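### 4.2 Collecting demonstrations by hand and by remote control

All demonstrations in the Firkthorpe set were gathered in one of two ways. In the first, which we call hand guiding, the operator stood beside the robot and moved its arm and fingers directly, with the motors set to give little resistance. In the second, the operator sat at a separate station, wore a sensing glove and drove the hand from a distance while watching the view from the wrist. The same operators worked in both conditions, and the order of the conditions was changed from one session to the next.

The full set holds 1,444 demonstrations. Of these, 184 were set aside before training and were used only for the tests reported in Section 5. A demonstration was kept if the operator marked it as complete and if the joint record contained no break. Attempts abandoned part of the way through were stored separately and are not counted in the totals given here.

Operators were given 11 tasks, each described on a printed card in one or two sentences. The cards stated the goal but did not say which fingers to use or from which side the object should be approached. This was a deliberate choice. Earlier work at Firkthorpe had used detailed scripts, and the resulting motions were so alike that the trained controller failed when an object was turned even slightly from its usual position.

Particular attention was paid to the thumb. Under hand guiding, operators tended to place the thumb first and then close the fingers towards it. Under remote control the order was often reversed, and the thumb was corrected late in the grasp. Figure 3 gives the wrist view, in which the thumb and the four fingers can be judged against one another.

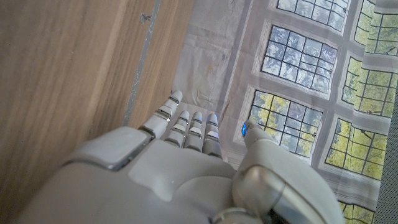 **Figure 3.** The hand from the wrist, with the fingers slightly curled and the indicator light on the thumb lit.

Bekel, commenting on a draft of this section, objected that the late correction of the thumb might come from the glove and have little to do with remote control as such. A glove that reads the base of the thumb poorly, Bekel wrote, will make any operator look hesitant, and the two effects could not be told apart from the records as they stood.

We accept the point in part. The glove was calibrated at the start of each session, but the calibration was not repeated when an operator took it off for a rest. To limit the effect, we marked every demonstration recorded after such a rest and repeated the comparison without them. The difference between the two conditions became smaller but did not disappear. A full answer would need a second sensing method for the thumb, and this was not available to us.

The records from the two conditions were brought to a common form using the Dusen alignment procedure, with each demonstration resampled to 1,000 time steps. Resampling removes differences in overall speed, which were considerable — operators moved more slowly at the remote station, above all in their first sessions. It also hides short pauses. We therefore kept the original timing as a separate channel and made it available to the controller during training.

Herath suggested that pauses be treated as a signal in their own right, on the grounds that an operator who stops before contact is usually judging distance. We have not followed this suggestion in the present work. The pause labels are, however, stored with the data, and the format is set out in Appendix B.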